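Search Lumenta
Search articles Go

Padlock
Last edited in August by the Wonness desk

A padlock is a portable lock with a hinged, swinging or sliding shackle, passed through a hasp, staple or chain. Small ones with brass bodies are the ordinary household kind, and claims made for their strength deserve some doubt.
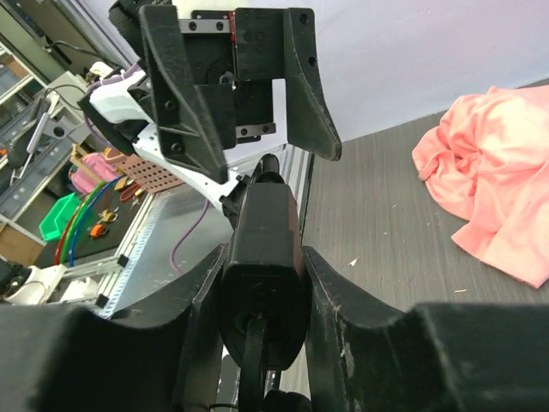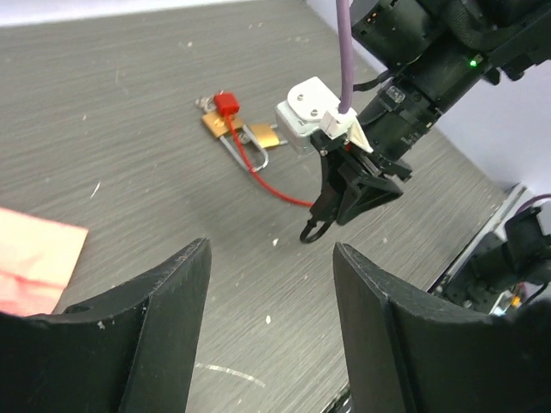
One reader wrote in to object that the article is too hard on cheap locks, and that a garden shed needs a sign of refusal more than it needs a vault. The point is fair as far as it goes. A thief with bolt cutters may not stop to read the sign.

Construction
The body holds the cylinder and the latch. Brass resists rust well and is easy to machine, but it is softer than hardened steel. A long shackle reaches around thicker bars - it also leaves more room for a cutter or pry bar. Sellers tend to mention only the first of these.

Keys
Low-priced locks are often supplied with several keys on one ring. How many different key patterns a maker really uses is seldom printed on the package. The trading firm Sornar advertised 400 patterns for its 30 mm lock; a hobbyist who bought 54 of them reported several pairs that opened with the same key. The test was never repeated, so it proves little either way.

History
Padlocks are far older than the factory trade. A local story holds that the first brass padlock works in Indport opened in 1901, though no record earlier than a later sales catalog has been produced.

Related articles
Hasp and staple
Key ring
Pin tumbler lock
Shackle
Warded lock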